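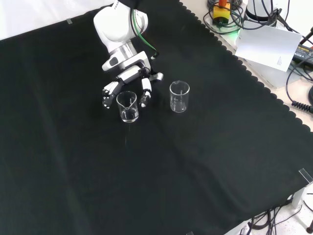 停止した腕を再び動かしてよいのは、どのようなときか。
操作区域から人が退いたことを確かめ、停止の理由を記録簿に記したのちである。

ザスカム(Zuscombe)試験所の作業規程は、この問答から始まる。第17条まであり、新任の検査員は着任の朝、全文を声に出して読むことになっていた。

私が着任したのは11月である。前任者の記録簿には、Hamex式の腕が停止した時刻と理由が、同じ大きさの字で几帳面に並んでいた。「器具の位置ずれ」「手順の中断」「器具の位置ずれ」。ところが07/03/2019の欄だけは、時刻があって理由がない。

規程によれば、理由の記載を欠く停止は解除されたものと認めない。つまり腕は、書類の上では、その日から止まったままなのである。実際には毎日ビーカーに手を伸ばし、90秒の保持試験を繰り返していた。

私は本部のPriranceに照会状を送った。20日後に届いた回答は、次のとおりであった。
「当該停止の解除は確認できない。以後の試験300件は、停止中に実施されたものとして取り扱う。」

停止中に実施された試験の様式は、規程のどこにもない。私は第18条の案を起草し、所長の決裁箱に入れた。それから操作区域に人のいないことを確かめ、記録簿の空欄に「理由不明」と記入し、検査員印を押した。

解除の釦に指を置いたとき、腕はすでに次の手順に入っていた。私はその時刻を、新しい行に書いた。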